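Workshop notebook, Toft bench
Entry: Jan 31, 2026
Entered by: Flora Swanson

1. Float blade maintenance

The carbide blades from the Dedstead teaching set were removed from their shafts, brushed in plain water and inspected under the magnifier. Blade 20 shows chipping at the leading edge and has been withdrawn. The remaining blades are fit for the Level 2 practical. Set screws were replaced throughout, as several had rounded heads after the November course.

The long offset float was reassembled last. Its handle grip still turns slightly under load. A new grip is on order from Ramesine.
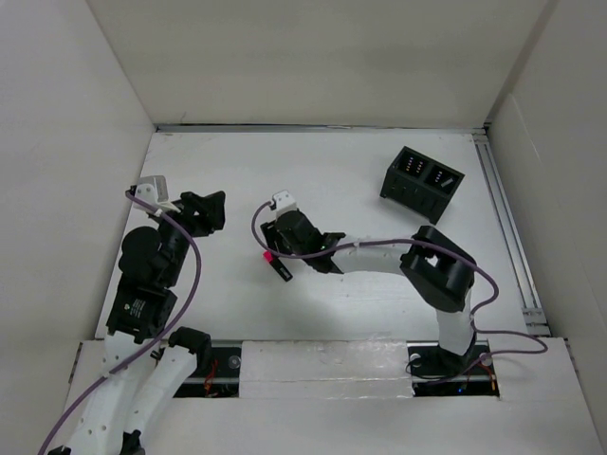
2. Skull specimens

Specimen Iva (aged mare, wave mouth, lower right 11 overlong) was returned to the shelf after the jaw hinge was rewired. Students should support the mandible with one hand when opening it. The upper left 09 is loose in its socket and must not be glued, as it is used to demonstrate extraction angles.

Specimen 33 has lost its label. The tooth chart on file matches, and a new tag has been written.

3. Motorized float

Run without load at 2000 rpm for 300 seconds. No unusual noise. The guard sits squarely, but the cable is stiff near the plug and should be checked by the electrician before the unit is used on a live horse.

4. Outstanding

Speculum bite plates: one pair worn, replacement size to be confirmed.
Disinfectant: order before the next practical.
Blade 20: return to supplier for resharpening quote.

F.S.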